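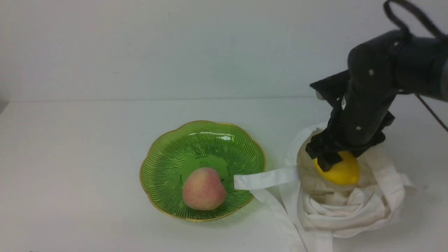 Short Lives of Minor Writers

Most encyclopedia entries on minor novelists are too long at the front. We get the father's trade, the schools, the moves from town to town, and then one line on the books.

I spent a week in July with the entry on Leire Soler. It runs to 449 words, and around 80 of them deal with her writing. Her best novel, Vallejo, gets its title and nothing else. The parish where she was baptized gets a paragraph.

Editors say dates can be checked and opinions can't. I accept that. But a plot can be checked too, and so can a first sentence. Give me 40 words on what happens in Vallejo and I would give up the baptism.
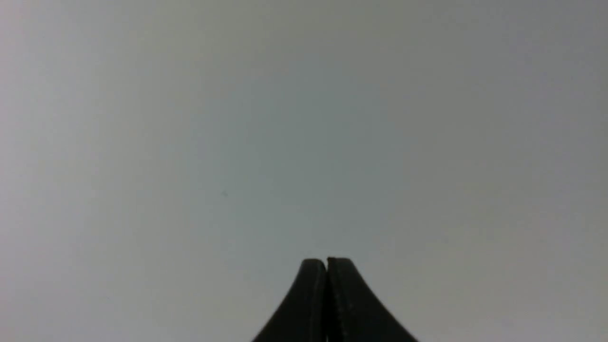
A plain gray surface, darker toward the right.

The entry on her second book, Lekel, has the same fault.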